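Print this entry | E-mail this entry

Notebook, August, bench 2

Budget for the second cell is due upstairs by the end of the month. Ceiling is 4,000 for everything except the arms, which come out of a different line. Spent the morning on the flower wrapping setup at Vanby to see what we would want to change before ordering the same again.

Two arms on one rail is enough for a bouquet this size. The left one holds the stems and the right one works at the paper. Reach to the back edge of the table is fine.
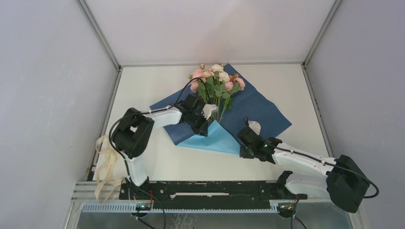
What to order

Enclosure kit from Stultiline, quoted at 2,308 with posts, walls and top. Same gray walls as now. Ask if they will leave off the front panel and what that saves.

Spare gripper fingers from Baloch, 230 a set. I want two sets. The rims on the ones we have are rough and I would like to swap them before the next long run.

Cable management: Candine wants nearly 501 for the full package. Too much for slotted strip. Price the strip alone and buy the sleeves separately.

Roses and paper go under consumables, not here. Ribbon too.

Open question is the wrist view. Fingers take up both lower corners, and a single stem can pass behind a fingertip. Need to decide if an overhead camera goes in this order or waits for the next one. No quote yet. 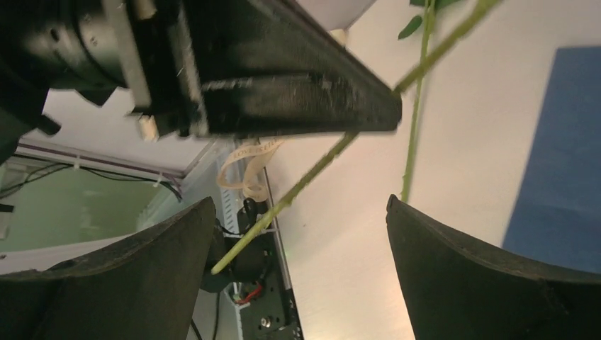

Wrist view, two stems on the table, ribbon at left.

To do: call Stultiline about lead time, get the camera quote, redo the total.

Related entries
Rail mounting, hole spacing
Gripper finger wear log
Paper stock, what to reorder
Vanby floor plan, second cell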